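What I Did With 700 Simulated Sponge Grabs

So my project was supposed to be about making a robot arm tidy a table, and it ended up being almost entirely about one sponge. I'm fine with that! Tidying a table is a giant topic and I only had a summer, so my advisor, Murray Hinds, told me to pick the one thing that bugged me most and stick with it.

The thing that bugged me was camera placement. Everybody in our group trains grasping policies in simulation (our simulator setup is called Lerkano, I didn't name it), and everybody puts the cameras wherever they put them last time. I wanted to know how much it matters if you move one. My test scene, Riltville, has a wall, a wooden table, a lighthouse, a sponge and a bunch of other stuff to get in the way.
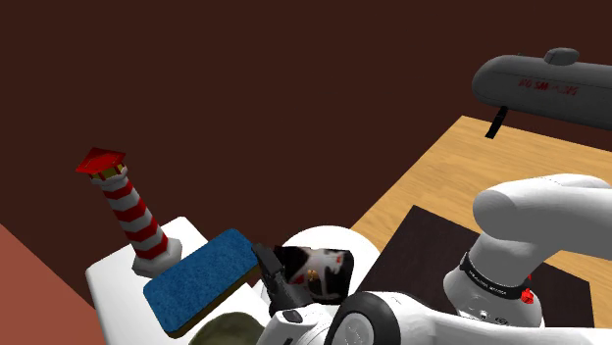
My method was pretty simple. I collected 700 demonstrations by driving the arm myself with a hand controller, and I saved every camera stream for every run. Then I trained the same policy over and over, with the same settings and the same random seeds, and only changed which views it was allowed to look at. One version got the wrist view only, one got the outside views only, and one got everything.

I threw out 227 of the demonstrations before training. Most of those were my fault from the first week, when I kept closing the fingers too early and shoving the sponge away. Aranka Juhász, who was working at the next desk, talked me into keeping the bad ones in a separate folder, and I'm so glad, because I used them later to check whether the policy was copying my bad habits (it was, a little).
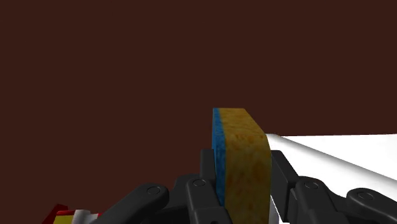
Figure 2. Sponge held between the gripper fingers, blue layer on the left.

Each trained policy got 80 test runs with the sponge starting at a new spot and angle. I had guessed the outside views would win, since they show so much more of the table. Nope! Wrist only beat outside only pretty clearly, and using everything together was best, but by less than I'd hoped. The outside-only policy was good at getting close and then bad at the last bit, especially when the fingers blocked its view of the sponge.

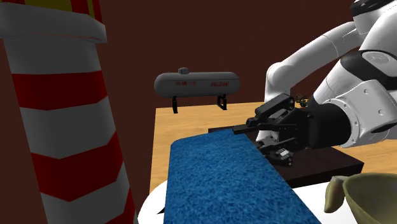
Litville Student Robotics Lab | Manipulation Group

What surprised me more was how picky the outside-only policy was. I shifted one camera 2 centimeters in the simulator, left everything else alone, and it started missing grasps it used to make. I reran that test because I figured I'd broken something. Same result.

There's plenty I'd do differently. I only used one gripper, I did all the driving myself, and I never changed the lighting. In August I'm going to randomize the camera positions during training and see if the pickiness goes away. Murray thinks it will mostly go away, and I've bet him a coffee that it won't.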